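## 3. Planning and Budgeting for the Work Cell

Complete this section before you place an order with Flasberg. Prices for the arm and the Akine controller are quoted separately.

1. List the tasks the arm will perform in the first year. Include drawers, shelves and any other furniture it must reach.
2. Measure the counter and the furniture on it. Record the height of every handle and shelf lip.
3. Compare the measurements with the reach chart supplied with your quote. Leave at least 10 cm of clearance on all sides of the gripper.
4. Build the layout in the Enberg simulator and run each task 100 times. The trial license lasts 30 days and carries no charge.
5. Enter the results on the planning sheet and send it with the purchase request.

**Note:** Use the real dimensions in the simulator. Default furniture models may differ from yours by several centimeters.

Drawer tasks need the closest check. A bar handle mounted on posts gives the fingers something to hook or grasp, while a flush drawer front may call for a suction tool, priced as an option.
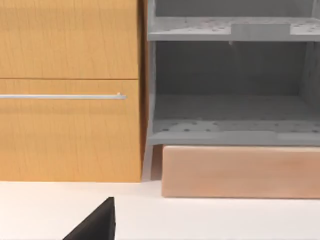
**Can the simulator license be bought before the arm?**

The license is sold on its own, and the fee is credited toward the arm if the order is placed before the end of July.

Shelf tasks should be budgeted by depth. Standard fingers suit shallow compartments. For deeper ones, order the extended set and repeat step 4 with the extended model loaded.

### 3.1 Budget lines

- Arm, base plate and standard fingers
- Akine controller and cable set
- Enberg license, one seat per operator
- Spare finger pads
- Installation by Anghel, including one day of training
- Service contract, set at 13 percent of the hardware price per year

**Caution:** Do not cut or drill the counter until the base plate drawing has been approved. Plate patterns differ between arm models, and a drilled counter is not covered by the installation price.

**Caution:** Keep the budget line for spare pads. Worn pads can slip on smooth metal handles.

6. Have the layout signed by the person responsible for the room.
7. Keep one copy of the planning sheet with the controller manual. The installer will ask for it on arrival.

Section revised Mar 27, 2025, by Müzeyyen Duman. Continue to Section 4, Site Power and Network.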